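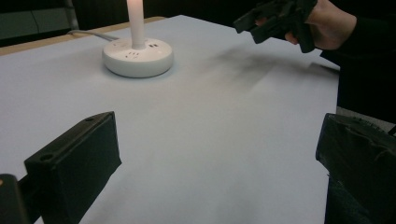
A covered tabletop with a round white power strip.

Wullis Expands Pet Medication Counseling to All Vasville Clinics

VASVILLE – Wullis, a veterinary group with 6 clinics in the Vasville area, will offer medication counseling to the owners of dogs and cats on long-term drugs beginning in September. The service was first offered at the Rosser clinic, where 300 pet owners signed up.

Counseling visits are held with a licensed veterinary technician and last up to half an hour. The technician goes over each drug the animal takes, what it is for, how and when to give it, and which side effects should lead to a phone call. Owners are asked to bring every bottle, tube and supplement they use at home, including over-the-counter products and flea and tick treatments.

The visits do not replace an exam. Technicians will not change a dose or stop a drug. Questions of that kind are passed to the veterinarian who wrote the prescription, and the owner receives a call back by the end of the next business day.

Wullis said the service is meant mainly for animals being treated for thyroid disease, seizures, diabetes, heart failure and arthritis. Many of these patients take more than one drug, and some drugs have to be given at set hours or with food. At Rosser, the questions owners asked most often concerned missed doses, pills that were spit out or vomited, and whether tablets could be split or crushed.

Each owner leaves with a printed schedule that lists the animal's weight, the drugs, the amounts and the times of day. A copy is kept in the patient's record, where emergency staff can see it. The schedules are prepared with Skurkolum, a record-keeping program already in use at all Wullis clinics. Owners who share care of a pet between 2 homes may ask for a second copy.

The technicians will also show owners how to give a pill by hand, how to use a liquid syringe, and how to apply ear and eye medicine. Cat owners may ask about flavored liquids or smaller tablets, which are available for some drugs but not all. Insulin injection lessons will continue to be scheduled separately because they take longer.

Wullis clinics see more than 3000 animals a year that are on a daily prescription. Any current patient in that group may use the service. New patients must first have an exam at one of the clinics.

The first counseling visit is free. Later visits are charged at the regular technician rate, and there is no fee for a reprinted schedule. Appointments can be made at the front desk or by phone during clinic hours. Evening visits will be offered at Rosser only, with the last one starting at 6 p.m.

Owners should keep giving all medication as prescribed while waiting for an appointment. Anyone who believes a pet has been given too much of a drug should call a clinic or an emergency animal hospital right away.

About Wullis
Wullis provides general veterinary care for dogs, cats and small mammals in Vasville and nearby towns. Services include exams, vaccines, dental care, surgery and an in-house pharmacy.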